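Ticket 596 – Chopsticks and spoons jam in the shared holder

Queue: Lulik house support / Kitchen
Location: Ko kitchen
Category: Storage, small items
Priority: Low
Status: Open, monitoring

Reported problem

Chopsticks stored upright in the pink slotted holder catch on the slots when pulled out. Usually a second stick or a spoon comes up with the first. On two occasions the whole holder tipped over. The reporter also says that matching pairs can no longer be found and that some sticks smell musty at the thick end.

Expected behavior: one hand, one stick, nothing else moves.

Environment

Pink plastic holder, slotted sides, normally on the table. Contents mixed: long-handled spoons, wooden chopsticks, other sticks. Second storage point is the beige plastic unit with flower-shaped holes, which also takes vegetables and bags. Utensils are washed by hand, shaken over the sink and returned. A Rostiro drying tray is kept under the sink and was not in use when the ticket was opened.

Log

Entry 1
Asked reporter whether sticks go in tip up or tip down. Answer: both, depending on who washes. Asked for all sticks to be stored tip up for the duration of the ticket. Rinse tips before use if the holder has stood out overnight.

Entry 2
Reproduced. With a full holder, a stick pulled straight up comes free. A stick pulled toward the user leans on the rim, the thick end swings outward and lodges in a slot on the far side. Further pulling tips the holder. Spoon handles make it worse because they cross the sticks below the rim, where the crossing can't be seen.

Entry 3
Tried weight first, as the quickest test. Put a 400 g bag of dry rice in the bottom of the holder. Tipping stopped. Jamming did not. The bag also covered the bottom openings, so water stood in the holder after the next wash. Reverted.

Entry 4
Tried a liner, cut from a thin cutting mat and rolled to fit inside the slotted wall. Jamming stopped completely. Drainage was poor: 50 ml of water poured in at the top took 15 minutes to clear, against a few seconds with no liner. Reverted. The liner is in the drawer under the kettle if someone wants to punch holes in it.

Entry 5
Split the contents. Spoons in one place, chopsticks in another. With chopsticks only, no jam in normal use over several meals. With spoons only, no jam either. The fault needs both kinds in the same holder – and a nearly full holder at that. Half full and mixed, it could be provoked but did not occur by itself.

Entry 6
Reporter asked whether the Larier divider insert would fit. Measured the holder. The insert is too wide at the base and would have to be trimmed on two sides. Not ordered.

Entry 7
Musty smell. Sticks went back in straight after rinsing, thick end down, in a bunch. Moved to the Rostiro tray first, laid flat and apart, then into the holder when dry to the touch. No smell on the next check. Two sticks kept the smell and were thrown out. Treated as a separate fault with a shared cause, tracked under this number.

Entry 8
Pairing. Everything taken out and matched on the table by length first, then by color, then by the pattern at the thick end. Length alone is not enough: several dark sticks are the same length as the plain wooden ones. Leftovers with no partner go to cooking use (stirring, testing noodles) and are not returned to the chopstick bundle.

Cause

Mixed contents of different diameter in a holder with open slots, filled past the point where items can stand clear of each other. The holder is not defective.

Workaround

1. Dry flat before storing.
2. Do not mix spoons and chopsticks in one holder.
3. Pull straight up.
4. If a stick is caught, push it back down, turn it a quarter and lift again. Do not pull harder.
5. Keep vegetables in a bag when they share the beige unit with utensils.

Attachments

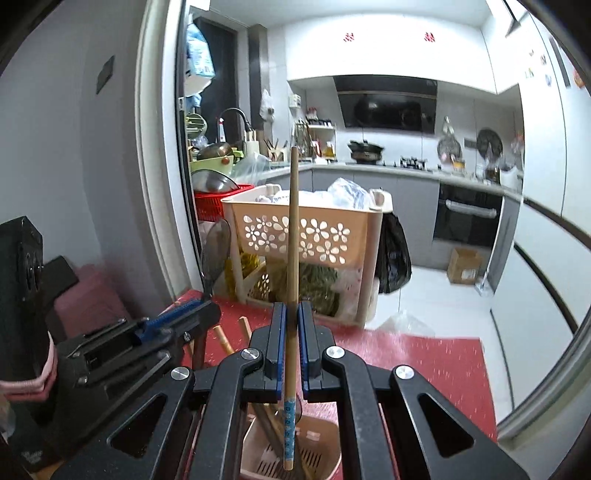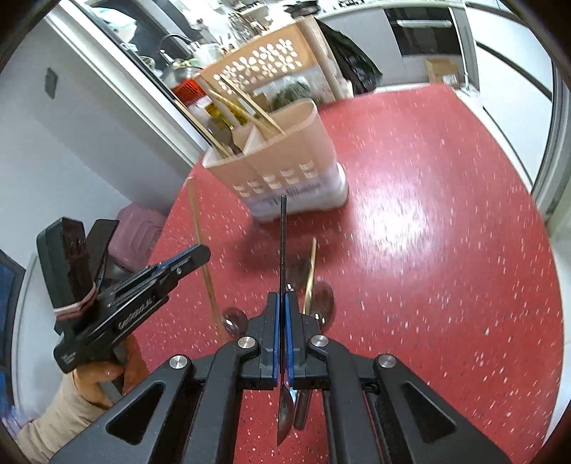 Page last changed: June, 16:50

Both attachments have the beige plastic with the flower-shaped holes in the background. The first also has the pink holder with its mixed load, and a chopstick with a light blue patterned sleeve. Sleeved sticks should be matched by pattern, as in entry 8. The second has spoons and chopsticks outside any holder, with a bundle of wooden chopsticks in the caddy behind.

Comments

Reporter: The quarter turn works on the thin sticks. On the square ones it needs a half turn, or they catch on the same edge again.

Support: Noted. Step 4 stays as written for round sticks. For square ones, turn until the flat side faces the slot.

Reporter: Can the long spoons go in the beige unit with the chopsticks if they are kept at the other end?

Support: Only if something solid separates them. A bag of vegetables is not a divider, it shifts. Otherwise put the spoons in the drawer, bowls all facing the same way.

Reporter: Drawer it is. Please leave the ticket open until the next big wash.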